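Otano Large Oval Plate, Pink

I've stocked a lot of serving plates over the years, and this is the one I keep taking home.
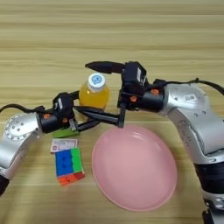
I first ordered 224 of them from Otano and figured they'd last through the summer. They were gone by July! So now I bring in 500 at a time, and we've finally got plenty on the shelf again.

What I like is the shape. An oval takes up less depth than a big round plate, so it fits on a narrow table with the glasses and the drinks and whatever the kids left out — and you can still get a whole roast chicken on it (a smallish one, I'll admit). The rim comes up just a little, enough to keep a few grapes from rolling off. I wouldn't use it for anything soupy.

The pink is a proper pink, by the way. If you want something quieter, the Kudby oval comes in cream and is close to the same size, though I find it a bit heavy to carry with one hand.

Care: top rack of the dishwasher is fine, or wash by hand with a soft sponge. Please keep it out of the oven and the microwave. They stack neatly, and I put a paper towel between mine.

Weight: 389 grams
Color: pink
Sold: singly, or in a set of four
Ships from: our Trevaskis store

Orders in before 2 p.m. go out the same afternoon. If yours shows up chipped, send me a note with your order number and I'll mail another one.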